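Setup and Care of the Two-Arm Cell
Handout 3, prepared by Benvinda Gouveia

Before each session, please check the cell in the same order. First the mat: it must lie flat and have no crumbs on it. After that, look at the wrist cables with the arms at rest. A cable needs enough slack for the wrist to turn fully - if it pulls, stop and call Joaquim Guerreiro.

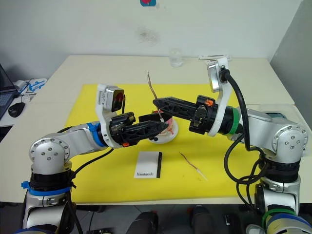 The bracket screws of the wrist cameras are checked every 20 hours of running. Write the hours in the Olholm notebook, also when no screw was loose. Do not bend a bracket by hand to correct the view.

The gripper fingers are cleaned with a cloth and a little water. Solvent is not allowed on the finger surface. Change both fingers of a gripper together, and close them slowly one time before you pick up paper or other thin material.

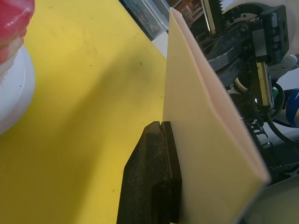 When must the camera position be calibrated again?
After any work on a bracket or a finger, and in any case after 100 hours.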